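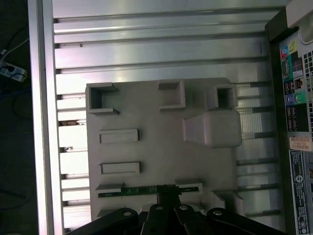

I've been a deacon in Clillmont long enough to know that when a letter from the bishop gets read at Mass, the real questions come up afterward in the parking lot. So I've been writing them down on the back of the bulletin all month, and these are the ones I keep hearing about our parish joining up with Sandport. If yours isn't on the page, grab me after any Mass (I'm the tall one who can't find his glasses).

- Deacon Darragh Scanlon

### Is our church closing?

No! Both buildings stay open and both will have Mass every weekend. The two parishes become one parish on paper, with one pastor and one office, and it worships in two churches. I know some of you lived through a closing in another town and the word "merger" makes your stomach drop. The bishop's letter says in plain language that both churches remain in use, and there's a copy by the side door if you'd like to read it for yourself.

### Why are we doing this at all?

Mostly priests. Father Dorin Surdu has been driving between the two towns for a good while now, running two offices, keeping two sets of books and going to two of every meeting. Father Petrică Tănase retires in August and there isn't a new priest coming to take his place. Put together we have 3,354 registered households, and that's a decent-sized parish for one pastor if he isn't doing all his paperwork twice.

### What will the Mass times be?

Starting in August:

- Saturday evening, 5:00, Sandport
- Sunday, 8:00 a.m., Clillmont
- Sunday, 10:30 a.m., Sandport
- Sunday, 12:30 p.m., Clillmont (Spanish)

Weekday Mass goes back and forth between the two churches, always at 8:15 in the morning. I lost my personal campaign for 9:00, so you'll see me there yawning.

### Won't the 10:30 be packed?

It might be, for a while. Sandport seats 300 and we've had Easters over there with people standing in the vestibule. If you can handle the early Mass, please think about it - there's always room, and the coffee is fresher. Father Dorin wants to look at the schedule again after Christmas, once we've all settled into our habits. 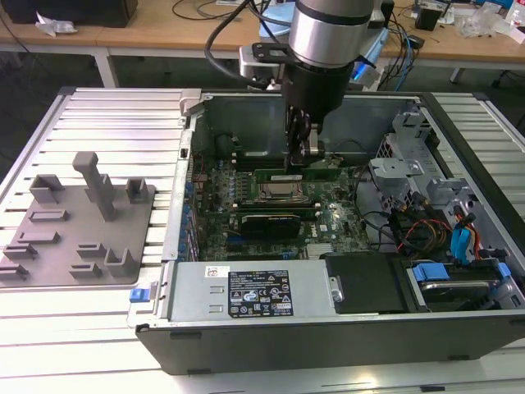 ### Who picks the name of the new parish?

The bishop makes the final choice, from a list of three names that we send him. Parishioners can suggest a name on the cards in the pews through the end of the month. It needs to be a saint, a title of Our Lord or Our Lady, or a mystery of the faith. The church buildings keep the names they have now, so St. Brendan's is still St. Brendan's when you give your cousin directions to the wedding.

### Where does my envelope money go now?

Into one parish account, once the merger takes effect. Anything you gave for a particular purpose stays with that purpose. The Clillmont roof fund is still the Clillmont roof fund, and we need another 4,000 dollars to finish it, in case anybody reading this is feeling generous. Keep using the envelopes you have until they run out. New ones will come in the mail.

### I give online. Do I have to sign up again?

You do, I'm sorry. The two parishes used different systems and we couldn't carry the accounts over. Anca Manole in the office can walk you through it by phone, and she's far more patient with computers than I am. Please cancel your old gift first so you don't get charged twice!

### What happens to religious ed?

Younger kids will meet in Clillmont, where the classrooms are, and the confirmation group will meet in Sandport with Darius Gavrilă. Families with children in both groups pointed out pretty quickly that they can't be in two towns at once, so the start times are staggered: 9:15 for the little ones and noon for confirmation. First Communion will be celebrated at both churches, and you can sign up for either.

### We've already booked a wedding. Is it still on?

Yes, same day, same church, same hour. The only thing that may change is who presides, if you were counting on Father Petrică. He's told me he's glad to come back for any couple he prepared, so just ask him.

### Where will our sacramental records be kept?

All the baptism, marriage and confirmation books will be in the Clillmont office, in the fireproof cabinet. The oldest Sandport register goes back more than 100 years and is a beautiful thing, with handwriting I can only dream of. If you need a certificate, call the office and give them the name and the year as best you know it.

### Do I have to register again?

Nope. If you're registered at either place now, you're a member of the new parish. If you've moved or changed your phone number, though, let us know (half of my calls go to numbers that don't work anymore).

### What about the Sandport fish fry?

It stays in Sandport. I was asked this more than anything else on the list, including the one about closing the church. Clillmont people are welcome to come and help with the coleslaw.

### Who do I talk to if I'm upset about all this?

Father Dorin, or me. I was pretty sad about it myself when I first heard, and I've had some good long talks with people who still are. The office is open mornings from 9:00 to 12:00, and you don't need an appointment to come sit down with one of us.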